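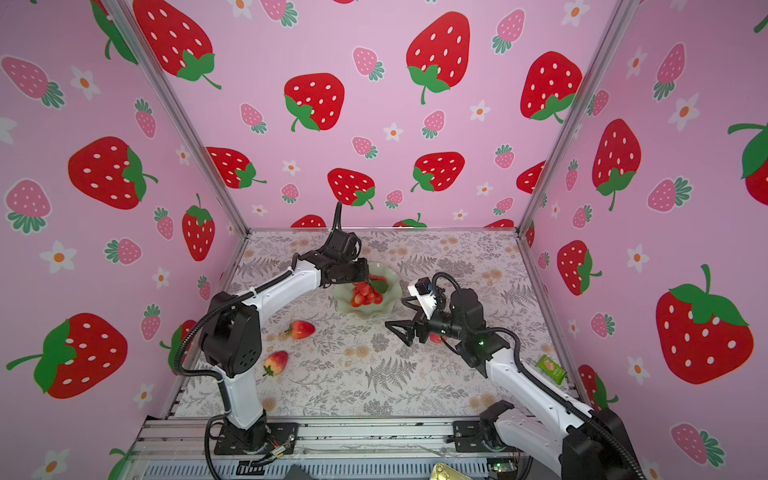 Two robot arms at a bowl of fruit in the strawberry-print workspace at Clistetti.

2022-03-05
Clistetti Shares Results From Its First Season of Table-Clearing Trials

MARSDEN — Can a robot tidy up after lunch yet? Sometimes, and more often than we dared hope in December! Clistetti today published the results of its table-chores study, carried out with the home-products maker Gridwood. Over the winter, pairs of robot arms made 2,713 attempts at 16 small household jobs, from folding a dishcloth to putting fruit in a bowl. They finished 1,355 of them without a person stepping in.

"Half is a wonderful number to be stuck on," said Pauline Ackroyd, who leads the study. "You can watch an arm set a berry down as gently as you please, and then the next one rolls off toward the wall and it has no idea. I still cheer every time."

Fruit and other small rounded things went best. Cloth was the hardest by a wide margin — the arms would pinch two layers when they wanted one — and packets with slippery wrappers were close behind. Speed is a weak point too. A job that takes a person a few seconds can take the arms a couple of minutes, so no one should give away the dish towels just yet.

The patterned walls and tablecloths are part of the study. Real kitchens are busy places to look at, and Poppy Pickering, who dresses the workspaces, changes the prints often. "Plain gray would be easier on the robots," she said, "but who has a plain gray kitchen?"

The next round, named Sarau, adds over 200 everyday objects and begins this spring. The full results, failed attempts included, are free on request from the Clistetti press office.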